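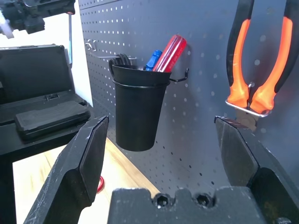

Biljana Pavlović writes that I was unfair to sticker charts in my April post, that hers worked beautifully on both of her boys, and that a person who gives up after four days should maybe not be reviewing parenting books in the first place.

Fair. I went back and reread the April post and I do come across as someone who was personally wronged by a sheet of poster board. So I owe the sticker chart a second hearing, and since I have now finished the whole book (last time I had read up to the chapter on whining and felt I had the gist), this is it.

The book, for anyone who missed the first round, is the behavior workbook from Jiklow Press that our pediatrician's office keeps a stack of by the door. It runs to 200 pages, and a good third of those are blank charts you're supposed to photocopy, as if any household with small children in it also had a photocopier. I used the one at the Mernura library, where I stood behind a man copying what looked like an entire divorce.

The theory is simple enough. You choose one behavior. You describe it in words a child can understand. Every time the child does it, there is a sticker, right away, along with praise that names the thing you liked. "You put your shoes on when I asked" is good. "Good job" is bad, or at least lazy, and I say it maybe forty times before lunch. After so many stickers there's a reward, which should be small and, the authors suggest, an activity. They suggest baking together. I would like to know who is being rewarded there.

What I did in April was choose six behaviors. Biljana, I can hear you from here. I had shoes, teeth, dinner, no hitting, inside voice, and something I had written down as "attitude," which my daughter, who is five, reasonably asked me to define. I couldn't. She got a sticker for asking nicely. By the fourth day she was putting her shoes on and taking them off again at a profit.

The second try went differently. One behavior: staying in bed after lights out. The book has a whole section on bedtime that I had skipped, and it's the best part of it. It points out that a kid who comes out of her room eleven times is getting eleven little visits with her parents, and that our big weary speeches in the hallway are, from where she stands, the evening's entertainment. I had never considered that I might be the show. I thought my hallway speeches were pretty stern. I've been told since that I do a voice.

So no speeches. You walk her back, you say the same dull sentence, you leave. Sticker in the morning if she stayed put. The first night was terrible and the second was worse, which the book does warn you about, under the heading "It May Get Louder." Then it got quieter. After two weeks she was staying in bed most nights, and had started awarding stickers to me. I have three. One was for coffee.

Now the complaints, because I can't send Biljana away completely happy.

The authors are very sure that the chart fades out by itself. You stretch the reward out, you forget a day here and there, and eventually the child is in bed because that's where people are at night. My child doesn't forget a day. My child keeps books. She brought up a Thursday's-worth of missing star from so far back that I had to take her word for it, and she told me she was saving up to 1000, at which point I apparently owe her a horse.

The other thing is the money creeping in around the edges. The back pages of the book send you to Skudetti, an app that does the same chart on your phone, with coins and a little castle. We tried it for one evening. The castle makes a noise. I'm not against screens as a matter of religion, but a bedtime program with sound effects seems to me to have been designed by somebody in a hotel.

And there's almost nothing in it about kids who come out of bed because they are scared. There's one paragraph, and it says to talk to your doctor. My son was that kind at her age, and no star on earth would have kept him in that room. What he needed was the door open and somebody folding laundry where he could hear it. I'd have liked a chapter on that, and would happily give up the castle for it.

Still, I'd lend it out. Read the bedtime section first and ignore the baking. If you want a copy without the pediatrician's coffee ring on the cover, Huang Books on the corner had a couple left when I was in, shelved under Pets.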